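Trekico Building Support
Ticket 1322 — Kitchen, unit 18
Subject: sink corner smell / bin setup / wrong bags
Opened by: Burgi Wieser
Assigned: Lorne Simard
Status: Open, waiting on parts
Opened: Sunday, February 24, 2019

Original report (B. Wieser)
Smell in kitchen, worst by the fridge end. Not the drain I think, ran hot water down it and bleach after, no change. Bin gets emptied every night. Bag keeps sliding down inside the bin so stuff goes down the side and sits there. Also the bin tips when you pull the bag out. Can somebody look, and can we get bags that fit. The Puklow ones are too short, I've told the store twice.

Update 1 — L. Simard
Came by, Burgi was home. Checked in this order:

Sink trap. Took it off, rinsed, back on. Bit of grease, nothing bad. No leak after.
Fridge. Door seal ok, drip tray pulled out and wiped. Some dust. Doesnt smell.
Lower cabinets. Dry, nothing at the back.
Bin. Found it. Peelings stuck between bag and bin wall, and liquid in the bottom. Old liquid.

Washed the bin out in the tub with dish soap, then vinegar, left it upside down on the balcony. Smell in kitchen mostly gone in an hour with window open.

So: bag problem, like Burgi said. The bags on hand are 18 inches deep, the bin needs more than that once you fold over the rim. Ordered a roll of the Giranton 20s. Ayala store says end of week, we'll see.

Update 2 — B. Wieser
Smell back a little, not like before. Bags not here yet. I've been using bread bags and whatever, which leak. Something ran out onto the floor and under the fridge, had to get down there with a rag and a ruler. Can I stand the bin in something meanwhile??

Update 3 — L. Simard
Yes. Anything with a rim, wider than the bin and washable. Tub, basin, whatever you have. Rinse it when you rinse the bin. Don't put paper in the bottom, it just soaks and you forget it.

Also pls:
Food scraps tied up in a small bag first, then in the bin.
Wrappers can go in loose, they aren't the problem.
Nothing wet on top of the wrappers.
Lid off overnight if the bin is just washed, so it dries.

Update 4 — B. Wieser
Bin is in the red container now. Much better, doesnt tip. Still no bags. Ayala says the roll went to the wrong unit, could be 20, could be 28, they didnt know. I asked in 20, no luck. Will try downstairs.

Other thing, while the ticket's open. Packaging piles up next to the sink after groceries because the bin is too small for it. I end up leaving it by the cutting board until I'm done putting veg away and then it's in the way. Is there a bigger bin or a second one for dry stuff? Doesn't need to be fancy.

Update 5 — L. Simard
Second bin is possible. Need to know where it would stand. Fridge side is tight, door has to open all the way. Send a photo of that corner during normal use, don't clean up for it. Want to see how far the bin is from the counter and what's landing where.

Update 6 — B. Wieser
Photo attached. Groceries day, so it's messy. Greens still in the bag, havent got to them.

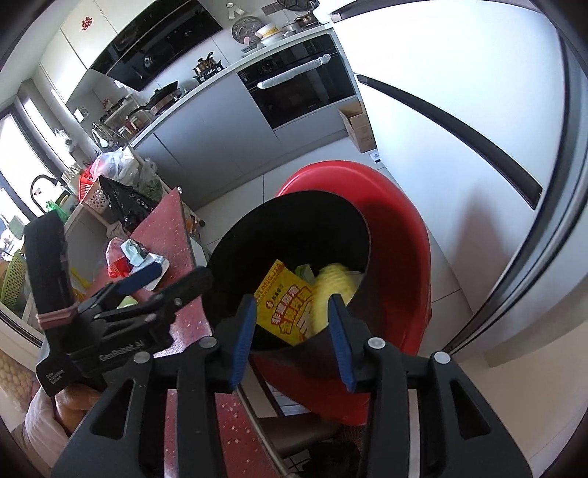

Attachment 1: bin in red container by the fridge, packaging and veg over on the sink side.

Update 7 — L. Simard
Got it, thanks. Container is fine where it is, keep it.

Second bin: not at the fridge. I'd rather try the sink end, narrow one, dry packaging only. Wrappers and plastic bags go in there, the black bin keeps food waste. Need the width from you, wall to cabinet edge, at floor level. Measure twice, last one I ordered for another unit didn't go in and Ayala won't take returns on bins.

Shake the cutting board off over the sink before it goes anywhere near the floor, crumbs behind the bin will start the smell again.

Bags: chased Giranton direct. Roll being resent, no charge. Will drop it off myself so it doesnt wander.

To do
Bags, Lorne — pending
Measure sink end, Burgi — pending
Narrow bin, Lorne — after measurement
Re-check smell — one week after bags arrive
Full trap clean again — May, with the rest of the floor

Update 8 — B. Wieser
Will measure tonight. Tape measure is at my sisters, using the ruler. Keep ticket open pls.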